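**Re: [clovcombe-supplies] Sorting the loose crayons and erasers** 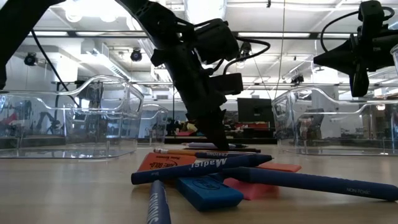 Crayons, erasers and a pencil, with the clear bins on either side.

Hi all,

Answering Kirsty's questions below in the order she asked them.

Bins first. I'd stay with the clear plastic ones. We had the coloured tubs last year and the kids had to lift every lid to find an eraser. Clear bins get put back in the right spot more often, at least in the junior rooms. The big one is for crayons. The two smaller ones are for erasers and pencils, and I don't mind which is which as long as each room does it the same way.

Crayons: please don't sort by colour. Evie tried it in January and spent most of an afternoon on the blues, holding them up to the window to decide what was navy and what was nearly black. Whole crayons in the bin, anything shorter than your thumb in the art room tin. Leave the wrappers on if they're still holding. If the wrapper has gone and the crayon is fine, it stays in.

Erasers: all shapes and colours together. The orange ones, the pink ones and the blue ones all rub out pencil well enough for our purposes. If one has gone hard and smears, bin it. Pencils that have their own eraser on the end still count as pencils (this came up in Room 2).

On quantities, the stock sheet says 213 erasers across the junior rooms and I think that's high. It was copied forward from before the move. Sandra has 55 name labels left over from the trays, and they'll do for the bins if you turn them over and write on the back in marker.

I haven't put in the Ekel order yet. I'd sooner see what's left once every room has been through its drawers. If you need something before then, write to me directly and leave the list out of it.

Barry

> On behalf of the junior rooms, Kirsty Mapplebeck wrote:
>
> Hi Barry,
>
> Amber and I have tipped out the drawers in our two rooms and there's a lot more loose stuff than we expected. Before we go any further:
>
> Are we keeping the clear bins or going back to the tubs?
>
> Do you want the crayons by colour?
>
> Can the different erasers go in together? Amber would like the big block ones kept apart for the older group.
>
> Also, is the Ekel order in? We're low on pencils.
>
> Thanks,
> Kirsty

PS for Amber: yes, keep the block erasers back if you want them. Put them in a bag with the group's name on it and leave it on the top shelf.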